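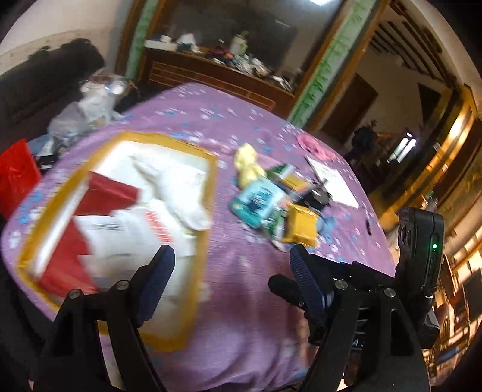 Sorting the pile, still a work in progress.

5 Jan 2019

Every winter somebody tells me the tidying robot is nearly ready. This year it was a demo clip from Cletska, whose arm put 18 blocks into a bin and got a round of applause for it. Fine. Blocks are all the same shape.

Now try a tray with papers and folded red stuff in it, colourful little packets next to it, and a flowered cloth underneath that bunches up when you pull on anything. Which bits are trash? Which sheet matters? I need a minute myself, and I live with this kind of mess.

Cletska says 100 picks an hour by March. The Rollomholm people said 71 back when I started this blog, and I'm still doing my own socks. I'd settle for one drawer sorted right, with no help from a guy holding a laptop. Show me that and I'll write a nicer post.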